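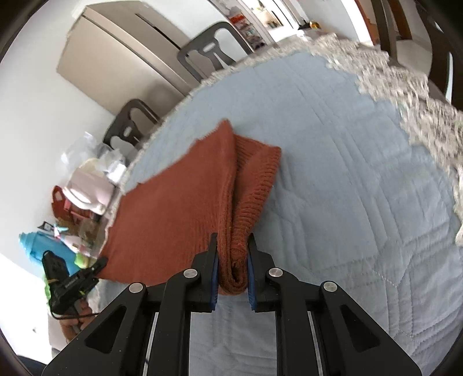 3.2 Notice Pages and Applicant Behavior

The second part of the study looked at how applicants for clerical posts learn that their admission tickets are ready for download. Most recruiting boards in our sample publish the ticket on their own website and send no message to the applicant. Applicants therefore depend on third-party notice pages, which repeat the announcement and link back to the board.

We surveyed 1000 applicants who had registered for a written test held in January. The questionnaire was prepared by Strazds and Alipour and was delivered through Ponell, a form service already used by two of the boards. Respondents were asked where they first saw the release notice, how many times they had checked for it, and whether the details printed on the ticket were correct.

Figure 4. Grip on a folded rust-red knit garment over a pale blue quilted cover.

Checking was frequent. Many respondents visited a notice page every day in the week before release, and a smaller group checked several times a day. Those who used the board's own website checked less often but were more likely to miss the first day of release. We found no clear link between the number of checks and the applicant's age.

Errors on the ticket were a separate matter. The most common were a misspelled name, a wrong category code and a missing photograph. Boards allow 7 days for corrections in most cases, counted from the day of release -- not from the day the applicant downloads the file. Respondents who found the ticket late had little time left to write to the help desk, and several reported that they took the uncorrected ticket to the test center with a copy of their identity card.

Notice pages differed in how they handled dates. Vaher listed only dates confirmed by the board. Fakus also listed expected dates, marked "soon" or "to be announced," and left them in place after the ticket was out. Rozīte (personal communication, 09/08/2020) points out that an old "soon" notice can remain high in search results for months.

The sample has limits. All respondents had completed registration online, and applicants who filed on paper are not represented. Section 3.3 reports the same measures for the interview stage, where call letters are sent by post as well.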